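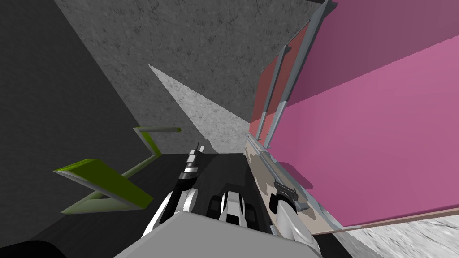 2017年2月28日

いつもお世話になっております。助成をいただいている「みんなの繕い教室」の中間報告です。書式のほうは別便でお送りしましたので、こちらは例によって私のおしゃべりに付き合っていただくつもりで書きます。数字だけ知りたい方は、最後の会計のところへどうぞ!

## 教室のようす

前回の報告で「冬は人が減りそうです」と弱気なことを書いたのですが、うれしい外れ方をしました。年明けからの参加者は延べ60人です。寒くなるとセーターの虫食いやら手袋の指先やらが気になってくるようで、袋いっぱいに靴下を詰めて来た方もいました(全部かかとが抜けていました)。

内容は秋から少し変えました。もともとは毎回テーマを決めて、今日はダーニング、次は刺し子、とやっていたんですが、これだと自分の直したいものとテーマが合わない人がどうしても退屈します。年明けからは最初の三十分だけ全員で同じ縫い方を練習して、あとは各自の持ち込み、という形にしています。教えるほうは正直ばたばたします。ズボンの裾の隣でニットの肘を見て、その向こうから「糸が抜けました」と声がかかる。でも帰りがけの顔が前よりずっといいので、このまま続けたいです。

ひとつ失敗の話も。一月に「ファスナー交換の日」というのをやってみたところ、時間内に終わった人がほとんどいませんでした。ほどくだけで一時間かかるんですね。自分では何度もやっている作業なので完全に見積もりを誤りました。次にやるときは前後編に分けて、前編はほどいて仮止めまでにします。

## 糸と布のこと

糸はずっとSoreoから取り寄せています。ウールの混じった細い糸で、引きそろえて太さを変えられるのが気に入っているのですが、年末に茶色系が品切れになりまして、靴下の季節に茶色がないのはなかなか苦しいものがありました。紺と灰で代用した方が多く、これはこれで目立つ繕いになって好評でした。二月半ばにようやく入荷して、今は棚に戻っています。

当て布はPadholmの工房から端切れを分けてもらえることになりました。これは大きいです! 椅子張り用の布なので厚手のものが多く、子どもの膝当てには硬すぎるのですが、かばんの底や作業着の補強にはぴったり。薄手の綿は相変わらず足りないので、古いシャツを持ってきてもらって、襟と前立てを外して身頃を使っています。切り離したボタンは瓶に貯まる一方です。

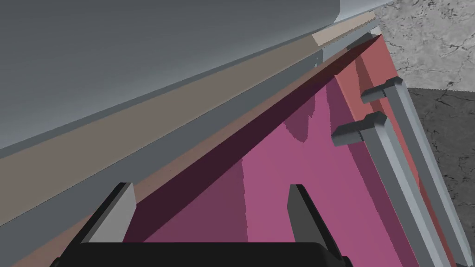 端切れの分け方も、試しに色別から厚さ別に変えました。色で並べると見た目はきれいなのに、いざ探すと「この青は厚すぎる」「この赤は伸びる」で手が止まってしまうんです。今は薄手、中くらい、厚手、伸びるもの、の四つに分けて、厚手にだけ洗濯できるかどうかの札をつけています。札の書き方がまだ人によってばらばらで、そこは課題です。

## Khunthongでの出張教室

申請書に書いた出張教室は、予定どおり2回開きました。会場は食堂Khunthongの二階です。下からいい匂いが上がってくるので、昼前になると全員の集中が切れます(私もです)。一回目はエプロンと布巾、二回目は学校の体操着を中心にしました。

体操着は難物でした。伸びる生地に普通の綿糸で縫うと、着て動いたときに糸のほうが負けます。伸縮する糸を使うか、縫い目を細かいジグザグにするか、どちらも試してもらったのですが、初めて針を持つ方には糸を替えるほうがずっと楽でした。配布用の手引きもその順番に書き直すつもりです。

親子で来てくださった組もありました。子ども用には先の丸い針と粗い布を用意しておいたのに、年長の子たちはすぐ飽きて大人の針を使いたがりました。次回からは指ぬきの小さいサイズもそろえます。

## 手引きの進み具合

冊子「Nolonの繕いノート」は、予定していた13項目の原稿がそろいました。図は半分ほどが下書きの段階です。文章は読み合わせをして、だいぶ削りました。最初の原稿では玉結びの説明だけで一ページ使っていて、さすがに長いと言われまして。左利きの方向けの図を足してほしいという声が複数あり、針の運びが出てくる項目には反転した図を入れる方向で進めています。そのぶんページが増えるので、紙を少し薄いものに替えられないか、印刷屋さんに見本をお願いしているところです。

## 会計について

材料費は予算内に収まっています。端切れをいただけたことで布代が浮き、逆に糸の送料が見込みより高くつきました。品切れのあいだに少量ずつ何度も注文したのが原因ですので、今後はまとめて頼みます。会場費は計画のとおり。印刷費はまだ手をつけていません。

ご相談がひとつあります。浮いた布代を、アイロン2台の購入に回してもよいでしょうか。今あるものは温度の調節があやしく、接着芯を貼るときに毎回ひやひやしています。費目の変更届が必要でしたら、様式を送っていただければすぐ書きます。

## これから

春は手引きの図を仕上げつつ、教室は今の形で続けます。六月に三回目の出張教室を考えていて、こちらは夏物のほつれと、浴衣の裾上げを扱う予定です。浴衣は私もしばらく縫っていないので、まずは自分の一枚をほどいて練習します。

領収書の写しは書式のほうに同封しました。糸の送料の分だけ台紙が別になっています。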